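Home Archive Recipes Around the House About

The Pomegranate Problem

February 4, 2025

I bought six pomegranates in a fit of January virtue, and I am down to the last one. The other five went the way of all pomegranates in this household, meaning mostly into a salad and partly onto the ceiling.

My method has always been to whack the thing with a spoon and hope. This year I decided to behave like an adult and give the job a proper place: the white table, nothing on it I'd mind staining, and the pink plastic plate I got at Kammont when the Omerović bakery next door was closed and I needed to buy something. It's a good plate. It has a raised rim, which matters when 400 seeds are trying to leave.
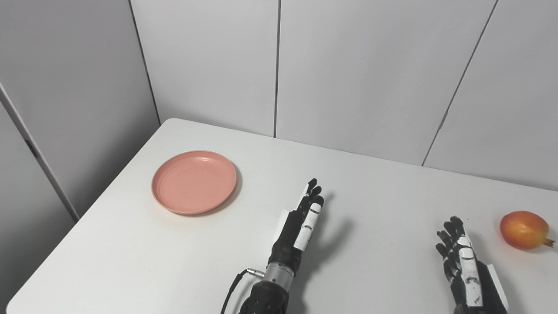
How it's supposed to go

Slice off the crown, score the skin along the ridges, and pull it apart over the plate. I allow four sections, though the fruit usually has its own opinion. Then bend each piece backward and nudge the seeds out with your thumbs. Wear a dark shirt.

Some people do all this in a bowl of water. I tried it once and ended up with a bowl of pink water, a wet sleeve and the same number of seeds.

Over six minutes per fruit is my current pace, and I'm told that's slow. Fine. By April I'll be back on bananas – a fruit that comes with a zipper.

Contact | © Arkberg Kitchen Notes | Back to top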